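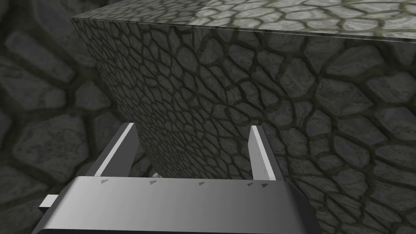

Cobblestone pattern, rounded gray stones with dark mortar lines.

Section 3. Putting Stone Patterns on Your Walls

Welcome back! By now you have your floor plan drawn in Sendusden and saved somewhere safe, and we can get to the part most people have been waiting for – making the walls look like something. Take your time with this section. It goes much better with a cup of coffee and no phone nearby.

Before you start: patterns are kept in the Druvetti library, which was copied to your computer during set-up. If the library panel is blank, go back to Section 2 and run the set-up again.

1. Open your plan and click once on the wall you want to cover. A thin outline shows that it is selected.

2. Open the Druvetti panel and choose Stone. You will find cobblestone, flagstone, and the rough-cut pattern called Lowther, which Anahera Donnelly drew for us from the garden wall of a house built in 1923.

3. Drag the pattern onto the wall and let go. Large walls can take a moment to fill in, so please don't drag it a second time.

4. Set the stone size. The slider starts at 600, which suits a full-height wall in an ordinary room. For a low wall or a fireplace, bring it down a little at a time until it looks right to you.

Note: Stones look smaller and more squeezed together on any surface you are seeing at a steep angle. Turn the view to face the wall before you touch the slider again.

5. To cover the whole room at once, hold Shift and click each wall in turn, then repeat step 3. Cabinets and other furniture keep their own finish unless you select them too.

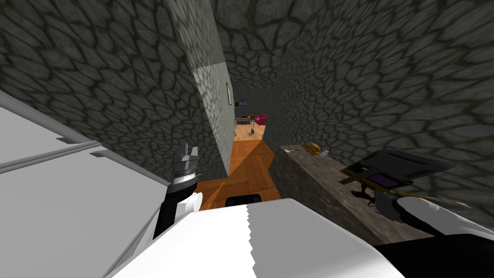

Adjusting the Mortar

6. With the wall still selected, open the Mortar tab. Darker mortar makes each stone stand out, and a lighter one calms the wall down. Karthik Bepari, who wrote most of our patterns, likes to leave it at 10 and go from there.

7. Click Apply, then save under a new name.

Caution: Brostamska files from older versions lose their mortar settings when saved over. Keep a copy of the original.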